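The Last Set at Ullerano

The ferry to Ullerano left at 8 in the morning and I was on it with two keyboards, a folding stand and a bag of cables. The rest of the band had gone over the day before in the van. I had stayed behind to work my shift at the bakery, and I still had flour in the seams of my shoes.

We were called Akisum. We had been playing together for six years, mostly in bars, and this was the first festival that had agreed to pay us. The fee was 673 dollars. The drummer had already divided it four ways on the back of a gas receipt and taken out the cost of the ferry.

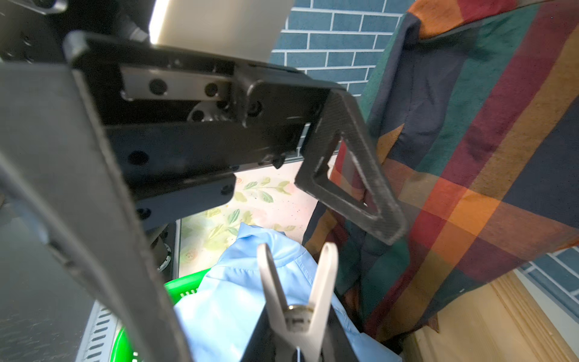

The festival was held in a field behind the old cannery. There were two stages. The big one faced the water and had lights and a real sound crew. Ours was called the Thampi stage, after the creek that ran beside it, and it was a flatbed trailer with a tarp over the top. A man in rubber boots showed me where to plug in. He said the power was good as long as the waffle stand wasn't running both irons.

I found the others asleep in the van. Our singer woke up first and told me she was leaving the band. She said it in the same voice she used to ask for water. She had taken a job inland, teaching music at a middle school, and it started in August. She had known since May.

"Do the others know?" I said.

"They've known for a week. I wanted to tell you in person."

I set up my keyboards. I didn't know what else to do, and they had to be set up anyway. The drummer came over and helped me tape down the cables. He didn't bring it up and neither did I. We talked about the waffle irons.

In the afternoon I walked around. A duo from Dokico was playing on the big stage, two brothers with accordions and a drum machine, and they were very good. They had 200 people dancing by the third song. I know the number because the man next to me worked the gate and had a clicker on his belt, and he told me that was everyone he had let in. I bought a lemonade and stood at the back until they finished.

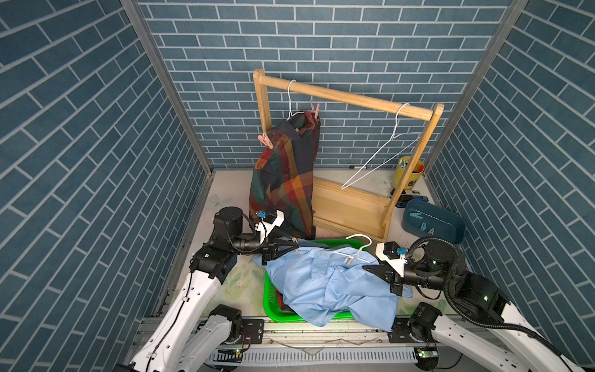 We went on at nine. By then it was getting cold and people had put on their jackets. The front of the trailer sloped a little toward the creek, and I had to put a folded program under one leg of the stand to keep it level. We opened with the fast one, the way we always did. The guitar was too loud. Somewhere in the second verse the power dipped and my bass sound went thin, then came back.

Our singer didn't announce anything. She thanked the sound man and the people who had stayed. She forgot the bridge in the fourth song and sang the first verse again over it, and the bass player followed her, so I did too. It worked well enough that a woman near the front shouted for us to play it again. We didn't have time.

The last song was one she and I had written in her mother's garage, before there was a band. It had only three chords. I had played it so often that I usually thought about other things while I did it, such as whether the van needed oil. That night I watched her hands. She kept time against her leg with two fingers, a little ahead of the beat. I had never noticed it, and I wondered if that was why we always sped up.

Afterward the man in boots paid us in cash from an envelope. We counted it on the hood of the van and he waited until we were done. Then we loaded the drums, and she carried the light end of my keyboard case across the grass to the ramp.

"You can keep the song," she said.

I told her it was half hers. She said that was fine, and went back for the stand.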